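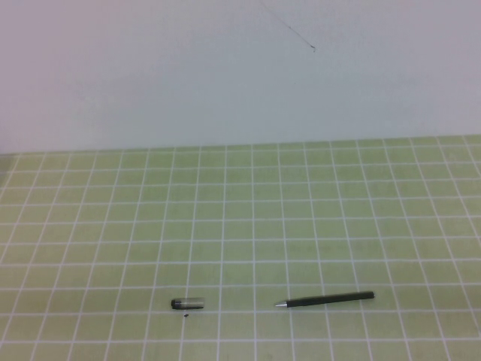 Sedau Package Wording Survey

Data card, version 4

What is in this dataset

The dataset has the answers from a survey on the words printed on food packages. It was made by Prerkitz, a small research office, for shops and producers who want to know which words the buyers understand and which they skip. The survey was held in the town of Sedau in December. A second, shorter round was held in Alvarado with the same questions.

Files

answers.csv — one row for each person and each package text
texts.csv — the package texts, with their code
codebook.txt — the meaning of every column

The two CSV files are joined by the column text_code. Please read the codebook before you join them, because the codes of version 3 were different.

How the answers were collected

Every person read 9 short package texts on paper, in mixed order. After each text the person marked how clear it was, on a scale from 1 to 4, and wrote in own words what the text promises. One session took 20 minutes. The written answers were typed later by hand. We corrected spelling only where the word was certain, and left the rest as it was written.

Missing values

An empty cell means the person gave no answer. The value 9 in the column "clear" means the mark could not be read. Do not include it in an average.

Known problems

The Alvarado round had only evening sessions, so people who work at night are probably missing there. The text with code P3 names a product line, Plirari, which was already sold in Sedau but not in Alvarado. Compare the two towns on this text with care.

Age is given in wide groups. We do not share exact age or street, also not on request.

Use

You may use the data for teaching and for research. For use in advertising, please write to Prerkitz first.

Changes in version 4

New text codes. Double rows removed from answers.csv. The column "shop_type" is now filled for both towns.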